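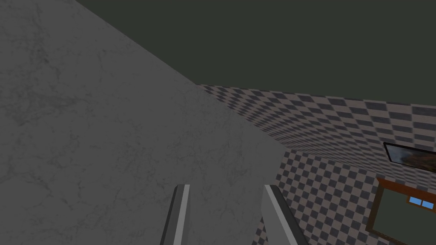

Orkelell 31 – Kompakter Fermenter für Biogas aus Küchen- und Gartenresten

Artikelnummer 604
Lieferzeit: auf Anfrage, nächste Auslieferung im Oktober

Der Orkelell 31 ist ein kleiner Fermenter für Haushalte, Kleingärten und Lehrbetriebe, die aus organischen Resten selbst Biogas erzeugen möchten. Das Gerät arbeitet im mesophilen Bereich und wird einmal am Tag mit zerkleinertem Material gefüttert. Geeignet sind Gemüseschalen, Obstreste, Kaffeesatz und frischer Rasenschnitt. Holzige Teile, Knochen und größere Mengen Zitrusschalen gehören nicht hinein.

Das Rührwerk läuft über einen langsamen Motor mit Zeitschaltung. Man kann die Intervalle selbst einstellen, für den Anfang empfehlen wir die Werkseinstellung. Bis die Bakterien sich entwickelt haben, vergehen einige Wochen. In dieser Zeit bitte nur wenig füttern und den pH-Wert regelmäßig messen.
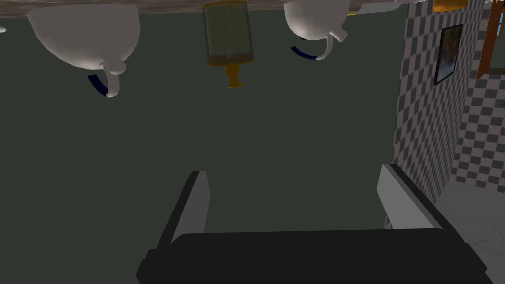 Ansicht mit offenem Greifer und weißer Tasse

Technische Angaben
Bauart: stehend, einwandig mit Isoliermantel
Einfüllöffnung: oben, mit Siphonverschluss
Gasanschluss: 9 mm Schlauchtülle
Heizung: elektrisch, mit Thermostat
Garantie: 3 Jahre auf den Behälter

Im Lieferumfang sind Behälter, Rührwerk, Heizmatte, Rückschlagventil und eine gedruckte Anleitung. Der Gasspeicher Trollness und der Entschwefelungsfilter sind getrennt zu bestellen. Ohne Filter darf das Gas nicht zum Kocher geleitet werden.

Der Gärrest kann verdünnt als Dünger verwendet werden. Bei Frost muss das Gerät in einem geschützten, aber gut gelüfteten Raum stehen. Über die örtlichen Vorschriften für die Aufstellung informieren Sie sich bitte vor dem Kauf bei Ihrer Gemeinde.

Fragen zur Technik beantwortet Jarmo Rautiainen, für Ersatzteile ist Priya Doucet zuständig. Das Telefon ist am Donnerstag nur bis Mittag besetzt. Abholung im Lager Idville ist nach Absprache möglich.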